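Trodinis House Notes
Tabletops, cups and flower pots: maintenance of the plank tables
Clorkotville, 30/11/2019
Text: Rafail Psarras

The plank tables have now been through one full season of use since they were refinished in September. This item records how the finish has held up, what leaves marks on it, and how the marks are to be treated. It replaces the sheet taped inside the supply cabinet, which described the old lacquered tops and should be thrown out.

The new finish is oil. An oiled top behaves differently from a lacquered one in most of the ways that matter to a person eating lunch at it. Lacquer sits on the wood as a film. Water stays on top of the film until the film is scratched, and after that the water gets underneath, the edge of the scratch turns white, and the whole top has to be stripped to repair it. Oil goes into the wood and leaves very little on the surface. Water gets in sooner, but the damage is local and can be repaired where it is.

Marks found so far

Wulan Goh went over all the tops in daylight with a low lamp at one side, which shows up raised grain better than ceiling light does. Her findings are grouped below by type of mark.

Light rings. These come from warm cups set down on a damp spot, or from damp cups left standing. The ring is pale, has soft edges, and matches the foot of the cup. Most of those found had already faded when the tops were looked at again after a dry weekend. A light ring is moisture held close to the surface and should be given time before anyone puts anything on it.

Dark rings. These come from flower pots and vases. The ring is gray to black with a sharp inner edge, and it does not fade. Water has stood under the pot long enough to react with the tannin in the wood, usually with the help of a little iron from a wire stand, a can or a nail head in the base of a pot. Sanding alone takes out the shallow ones. The deeper ones need oxalic acid, which is kept in the locked cabinet and is to be used by Palesa Van Wyk only.

Raised grain. The surface feels rough over an area the size of a hand and looks slightly dull. It is found mostly at the seats nearest the sink, where people wipe down with a very wet cloth and walk off. Raised grain is not a stain and needs no chemical treatment.

Dents. The planks are soft enough to take a dent from a dropped mug. A dent with unbroken fibers can be steamed out with a damp cotton cloth and an iron on a low setting. A cut cannot.

Open joints. Two were found, both at the ends of planks on the table by the radiator. The gaps will probably close again when the heating goes off. They are not to be filled. Filler put into a joint in winter has nowhere to go in summer, and it either squeezes out or pushes the planks apart. That table has been moved away from the radiator and should stay where it is now.

Cups

Any cup may be used on the tables. The shape of the foot makes a difference to how much of a mark it leaves. A cup with a narrow, unglazed foot ring holds a line of water against the wood by capillary action, and the line is where the ring appears. A cup with a flat, smooth base spreads the same water over a larger area and dries more slowly in the middle. A cup that tapers to a small base leaves a small mark but is easier to knock over, and a spill is worse than a ring.

Coasters are available in the drawer. Cork and felt both work. The hard plastic coasters with a raised rim have been withdrawn: the rim collected spilled coffee, and the coffee then ran out from one side when the cup was lifted. Mamta Bajpai has asked that coasters go back to the drawer at the end of the day and not be left in stacks on the tables, where they trap crumbs and grit underneath. Grit under a sliding coaster will scratch oil and lacquer alike.

Flower pots

Pots cause the worst marks and get the least attention, mainly because they are seldom moved. A cup is picked up within the hour. A pot may stand in one place until its contents are replaced, and the top under it is not seen by anyone in the meantime.

The problem lies with the base. Glazed pots are glazed on the outside and often bare underneath. Bare clay passes water slowly, even when the pot has no drain hole and looks perfectly dry from the side. Painted metal pots do not pass water, but condensation forms on them when they are filled from the cold tap, and any chip in the paint at the bottom edge will rust. Pots with artificial arrangements give no trouble with water, though they do collect dust, and the wood beneath them stays a different color from the wood around them.

That difference in color is worth explaining. Wood changes shade in light. Some species darken and some bleach, and both do it fastest in the first months after sanding. A pot that stands still through those months leaves a patch which looks like a stain and cannot be cleaned off. It evens out once the pot is moved, but slowly. For this reason the pots are to be shifted by at least their own width each week when the tops are wiped.

Where a pot stands on the table also affects how often it gets splashed or knocked. Near the middle it is out of reach of elbows but in the way of dishes being passed. Near the edge it is out of the way of dishes and gets hit by sleeves and bags. The preferred position is between the two, with a clear strip of wood separating it from the nearest cup, so that a cloth can go through without anything having to be lifted.
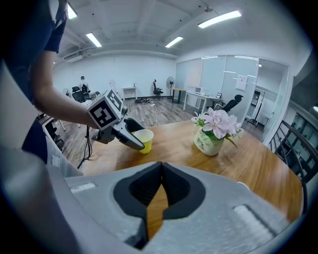
Yellow cup and potted flowers on the wooden table, with bare wood left between them.

Saucers under live pots must be glazed on both sides or have felt feet. The feet are checked when the pots are moved — wet felt holds water against the wood very effectively and is worse than no felt at all. Replace any foot that is damp, flattened or missing.

Weekly cleaning

Clear the table. Brush crumbs off toward the nearest end, along the planks, with the soft brush. Do not brush across them, as this packs the joints.

Wipe with a cloth wrung out hard in plain warm water. Follow the grain. Use a drop of dish soap in the water only where there is grease, and go over that area again with clean water. Dry with a second cloth. The rounded edge needs drying as well, including the underside of the curve, where drips collect and are generally missed.

Do not use scouring pads, steam cleaners, glass spray, bleach, or the lemon furniture polish that was left over from the old tops. The polish contains silicone. Once silicone is in the wood, oil will not take on that spot, and the contamination spreads with the cloth.

Re-oiling

Tops are re-oiled when a drop of water placed on them soaks in and leaves a dark spot instead of standing as a bead. Test near the seats, not in the middle. The middle wears least and will pass long after the edges have failed.

The oil is Abella, clear, from the same batch as before. One top takes 200 milliliters for a maintenance coat. Apply it thin, with a lint-free cloth, and work it along the planks. Leave it for the time given on the can, then wipe off everything that has not gone in. Oil left standing on the surface turns sticky and has to be scrubbed off with more oil and a white pad. Most of the complaints received after the September refinishing concerned one top on which this step was done in poor light.

Rough areas are sanded lightly by hand beforehand, with a fine paper on a cork block and always along the grain. Feather the sanding out past the rough area so that no edge can be seen. On the rounded edge use the paper folded in the hand, without the block, which will otherwise cut a flat.

Oily cloths are spread out flat to dry outdoors or put under water in the lidded metal pail. They are not to be balled up or put in the kitchen trash. Linseed-based oil gives off heat as it cures, and a crumpled cloth can catch fire without any flame near it.

The next re-oiling will be done table by table, beginning with the ones near the sink. Tshepo Potgieter is drawing up the order and will put a card on each top before it is taken out of use. A table with a card on it is not to be used, including for setting down bags. The finish can be dry to the touch well before it has cured.

Spare parts and records

Bresov, who made the tops, have supplied a set of replacement clips for the underframes. The clips hold each top down while letting it move across its width. If a table rocks or creaks, report it and leave the screws alone. Overtightened clips were the cause of the split in the old serving table.

Marks, dents and repairs are written up in the maintenance log, beginning on page 67. Give the table, the seat and the type of mark as listed above. A pencil sketch is useful for dark rings. Entries can be handed to Wulan Goh or left in the tray by the supply cabinet.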